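Home News Workshops Members Calendar Contact

Shared shop build teaches a robot arm to clear a table

Tue 28 August
By Ülle Rätsep

A group of members at the Hendport shared workshop is building a robot arm that is meant to pick up everyday things and put them away. Work on it began in March on the long bench by the back door.

The arm is made from secondhand parts, printed joints and 14 small motors. The build has cost $400 so far, paid by the three members involved.

Most evenings now go into recording rather than building. One member puts on a black glove with a marker cube on the back and handles fruit, cups, blocks and drink cans on a white tabletop. The software follows the cube to work out where the hand is and how it is turned. The group wants 2,000 recorded grasps before it trains the arm again.

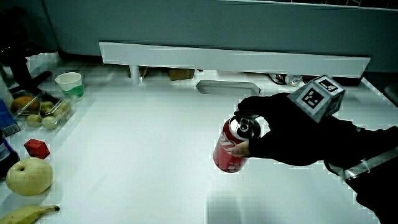 Cans have been harder than fruit. In the last round of tests the arm managed pears and bananas on most tries but tipped cans over when it came in too low – a problem the members put down to having too few recordings of angled grips.

A new wrist joint is being printed this week, and the old one will be kept as a spare. The project, named Clenov, will have its own table at the next open evening. Members who want to help with recording can sign up on the sheet by the tool cabinet.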